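# How does a practice robot learn to turn on a faucet?

You have turned on a faucet many times. You put your hand on the handle, you push or lift, and water comes out. You probably don't think about it at all.

A robot has to work out every bit of that. It has to find the handle, move its arm to the right spot, touch the handle from the correct side, and push far enough. If it pushes the wrong way, the handle stays put.

This page is about Juston, a computer program that lets you teach a robot arm to do small jobs like this one. It is made by a company called Vorncombe, and it is sold to schools and libraries. It runs on an ordinary laptop. You do not need a real robot to use it.

## What is a simulation?

A simulation is a pretend version of something, made on a computer. Many video games are simulations. A racing game pretends to be a track with cars on it. Juston pretends to be a room with a robot in it.

The pretend room follows rules. Solid things can't pass through each other. A handle turns around its own joint and stops when it reaches the end of its turn. These rules are called physics, and the part of the program that takes care of them is called a physics engine. It does a lot of arithmetic very fast, so that when the robot pushes something, the thing moves the way it should.

The room in Juston is very plain. It has a flat floor and the things needed for the job. There are no cupboards or curtains. Each extra thing would give the computer more to draw and more to work out, and the robot can practice pushing a handle without them.

## The words you need

**Arm.** The long part of the robot. It bends at its joints, the way your arm bends at the shoulder, elbow and wrist.

**Link.** One stiff piece of the arm, between two joints.

**Gripper.** The robot's hand. It sits at the end of the arm.

**Fingers.** The parts of the gripper that touch things. A robot can close its fingers to hold something, or it can use a finger to push.

**Lever.** The handle on the faucet. One end is joined to the faucet and the other end sticks out.

**Spout.** The tube the water would come out of. There is no water in the Juston faucet job. The program only checks how far the lever has turned.

## The faucet job

When you open Juston, you pick a job from a menu. The faucet job is in the second group, after the ones with blocks. You can look at the faucet from different places by moving the view with the arrow keys. You can also move in close to the gripper, and that helps when you are trying to see which way the fingers point.

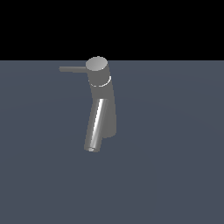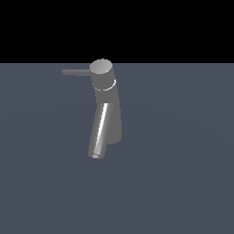
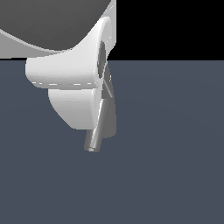
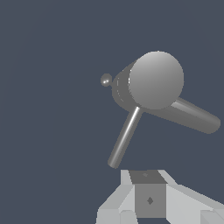

*Views from inside a simulation. Everything in them is drawn by a computer.*

Look at the lever in the first two pictures. It is a thin rod that sticks out to the left, near the top of the faucet. The spout is the longer, shinier tube that slopes down at the front. A person knows right away which one is the handle. A robot could easily go for the spout, and pushing on a spout does nothing useful.

The third picture shows a white gripper from close up, with its fingers above the floor. In the fourth you can see pale gripper parts along the bottom and a gray object with two rods.

## How does the robot learn?

There are two ways to teach the robot in Juston.

The first way is to show it. You move the gripper yourself with the keyboard or a game controller. You steer it over to the lever and push. The program saves every move you make. After you have done this a few times, the robot tries to copy you. This is called learning from demonstration. A demonstration is when you show somebody how a thing is done.

The second way is to let it try by itself. At the start it makes odd moves. It may wave around in the air or bump the floor. Every time it does something helpful, the program gives it points. Getting closer to the lever earns a few points. Turning the lever earns a lot more. The robot keeps the moves that earn points and drops the ones that don't. This is called reinforcement learning.

The second way is slow. We ran the faucet job on the laptop in our office and left it alone over lunch. The robot made 843 tries, and it turned the lever all the way in 206 of them. Most of those came near the end, after it had had plenty of practice.

Then we used the first way. Bo-ram Moon, who writes our craft pages and had never steered a robot before, did the showing. After her demonstrations the robot turned the lever on its second try. It missed on the next one when we moved the faucet to a new spot. It had copied her moves very closely, and her moves were for the old spot. She showed it the job again with the faucet in different places, and after that it did better.

## Why not use a real robot?

A real robot arm costs a great deal of money, and it can break. It can also break the thing it is pushing, or pinch somebody's fingers. In a simulation you press the reset key and everything goes back to where it was.

A computer can also run faster than real time. A real arm needs a few seconds for every try, and then somebody has to put everything back.

But a simulation leaves things out. A real lever might be stiff or slippery. There might be a sponge in the way. A robot that does well in the pretend room may do badly in a real kitchen at first. People who build robots call this the gap between simulation and reality, and closing it is part of their work.

## What we liked and didn't like

The controls are easy to learn. The reset key works right away. You can slow everything down and watch one push from start to end, and that was the most useful thing in the program.

The help pages are written for grown-ups, and some of them are long. The sound the program makes when the robot fails is annoying, but you can turn it off under Settings. The edges of things look a bit like stair steps if you go in close. This doesn't change how the robot learns.

Juston costs a school $217 for one year. A second set of jobs, called Kundeo, is planned for June. It has drawers and doors in it.

## Try this at home

You can be the robot. Ask a grown-up first. Stand at the sink, close your eyes, and have a friend tell you how to reach the faucet handle. Your friend can only use the words *left*, *right*, *up*, *down*, *forward*, *back* and *push*. Start with cold water, and keep the flow low.

Then swap places. Write down which words you used most, and whether there was a word you wished you had.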